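How to buy a pillow without paying for the adjectives

By Danuta Malinowski

I have bought a lot of bad pillows, most of them with very good labels. The steps are dull, and they work better than the reviews do.

Step 1. Work out how you sleep. Side sleepers mostly want something firm and tall, back sleepers want less height, and stomach sleepers want very little. If you move all night, buy for the position you wake up in. Ignore any quiz that ends in a discount code.

Step 2. Measure the gap. Stand sideways against a wall with your shoulder touching it and have someone measure from the wall to the side of your head. Take off a little for how far your shoulder sinks into the mattress. That number is worth more to you than "medium loft," a term every maker seems to define for itself.

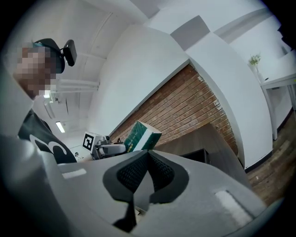 Leaning in from the left. Paltcombe, December.

Step 3. Find the fill line on the sewn-in tag. You want the material and the weight. "Down alternative" is polyester. "Cooling" can mean almost anything, so look for what supposedly does the cooling and be suspicious if the tag doesn't say. Thread count tells you about the cover and nothing about the stuffing – I once paid extra for 500 and got a flat pillow in a lovely bag.

Step 4. Do the fold test in the store. Fold the pillow in half, squeeze out the air and let go. A polyester one should open again by itself. Latex and solid foam will spring back almost no matter what, so for those I press a thumb into the middle and feel for lumps.
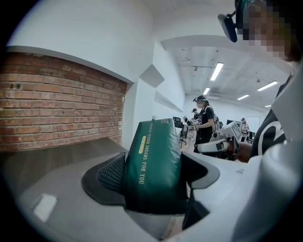
Words on the outside of bedding are there to sell it, and I read them last. "Luxury," "hotel," "orthopedic" – I have yet to see any of these come with a number attached. Gold print is my least favorite. A green cushion that says TENDER DREAMS FOR YOU in small gold capitals has told me nothing about fill, weight or washing, however nice the lettering looks.

Step 5. Check the return terms before you pay. Some stores take back an opened pillow and plenty don't. Keep the bag and the receipt for the full period. Two nights is too short a trial for me, and by six I usually know.

Step 6. Wash it the way the tag says and dry it all the way through. Solid foam usually stays out of the machine. My friend Iolanda Sampaio swears by tennis balls in the dryer for polyester. They're noisy, and I can't say I've seen much difference.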